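How to Make Overnight No-Knead Bread

If you've been telling yourself you'll start baking bread one of these days, this is the loaf I'd nudge you toward. I learned it in my first winter in Hurkport, in a rented kitchen with a crooked oven door, and I've been making it ever since.

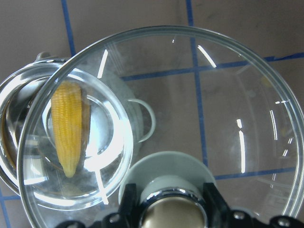 You'll need 400 grams of bread flour, a level teaspoon and a half of salt, a quarter teaspoon of instant yeast and 300 grams of cool water. I buy my flour from the Nerton mill when I can get over there, but supermarket bread flour makes a lovely loaf too, so please don't let that hold you up.

Start in the evening, after supper. Stir the dry things together in a big bowl, pour in the water and mix with a wooden spoon until you can't find any more dry flour. It'll look shaggy and a bit sad, and that's just how it should look! Cover the bowl with a plate and leave it on the counter overnight, 12 hours or so - a little longer if your kitchen is chilly.

By morning the dough should be bubbly on top and at least doubled. Flour your counter well, scrape the dough out, and fold the 4 sides into the middle, one after another, like you're closing up a parcel. Turn it over onto a floured sheet of parchment, drape a towel over it and let it rest for 40 minutes.

While it's resting, put a heavy lidded pot in the oven and set it to 450 degrees. Mine came from a yard sale in Riltomlow and weighs as much as a small dog (good oven mitts, please).

Lift the dough into the hot pot by the parchment, put the lid on and bake for 30 minutes. Then take the lid off and give it another 12 to 15, until the crust is a good deep brown - darker than you think you want.

Let it cool on a rack for at least an hour. I know, I know, but the inside is gummy if you cut it hot. It keeps 3 days in a paper bag, and after that it makes very fine toast.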